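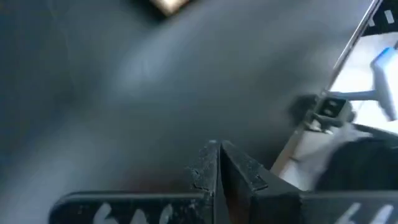 View from the wrist camera with the fingers closed over a grey surface. The wear along the top edges is easy to make out at this distance.

Checking and changing finger pads on the Nuvo gripper

This guide covers the Nuvo two-finger gripper with the wrist camera kit, as sold by Genance. It takes you through checking the fingers for wear, swapping them, and setting the closed position again afterwards. Allow an hour the first time. Once you have done it before, it goes much faster.

We run two of these grippers in the Stustville workshop, and the notes here come from looking after them. Where our method differs from the printed manual, the text says so.

What you need

The hex key supplied with the kit
A replacement finger set (always change both fingers together)
A soft brush and a dry lint-free cloth
A white paint pen
A sheet of plain paper

When to check

The manual asks for a check every 2,000 cycles. If you mostly pick up card or soft plastic, that is often enough. We handle a lot of small metal parts and found chips in the finish well before then, the first of them at 875 cycles. The cycle count is on the Status page of the control software, under Tool.

Step 1. Look through the wrist camera

Move the arm to its service position and close the gripper with nothing in it. Open the live view. The tips should meet at the bottom of the picture in an upside-down V.

Wait until the arm has come to a full stop before you judge anything. Surfaces further off may still look soft in the live view, as the camera is set up for close work.

Look along the top edges first. Scuffs, pale flecks and small chips in the black finish are only cosmetic and do not affect grip. What matters is the seam where the two inner faces meet. If you can see light through it, or if one tip sits higher than the other, carry on to Step 2. If the seam is tight and level, brush off any dust, save a still and stop there.

Keep the stills in one folder, named by cycle count. Wear is slow, and comparing with an older picture tells you far more than memory does.

Step 2. Do the paper test

Switch to manual mode and open the fingers. Hold the sheet of paper between them by one corner and close at the lowest force setting. Pull gently. The paper should drag evenly. If it slides out, or swings round on one point, the faces are worn unevenly and the fingers need changing.

Step 3. Take off the old fingers

Open the gripper fully, then switch off the power at the controller and wait for the status light to go out. Do not rely on the pause button for this.

Undo the screws at the base of each finger and slide it straight out towards you. Do not twist it – the locating pins are short and bend easily. Brush out the slots and wipe them with the cloth.

Step 4. Mark and fit the new ones

Write your set number on the lower face of each new finger with the paint pen. Big, rough characters are fine. Let the paint dry before fitting. Genance sends the fingers out unmarked, and it is very easy to mix up old and new on a bench. Lærke Holst, who looks after our spares, also writes the number in the log with the cycle count beside it.

Slide the fingers in until the pins seat. Tighten the screws a little at a time, going from one side to the other.

Step 5. Set the closed position

Switch the power back on and go to Tool, then Calibrate, then Closed Position. The gripper will close slowly and stop when the faces touch. Our last set gave a reading of 428. Yours will differ, so write down what you get. Run it again. If the second reading does not match the first, a finger is not fully seated and you need to go back to Step 4.

Finish with another paper test and a new still from the wrist camera.

Is the replacement set worth buying?

Genance sells the fingers only as a pair, and they are not cheap. We tried a set from Echeverría as well. They fitted, but the tips did not meet cleanly at the seam and we had to pack one side. Eyvindur Hafþórsson still uses them for rough sorting jobs, where a small gap does no harm. For small parts we would stay with the originals.

Our one complaint is the finish, which starts to scuff early and makes the gripper look older than it is. Genance told us in September that a harder coating was being tested, with no release planned yet.

If the calibration will not complete

Check that nothing is caught between the fingers, then look at the cable where it enters the wrist. A loose plug there gives the same error message as a blocked finger. Push it home, restart the controller and repeat Step 5.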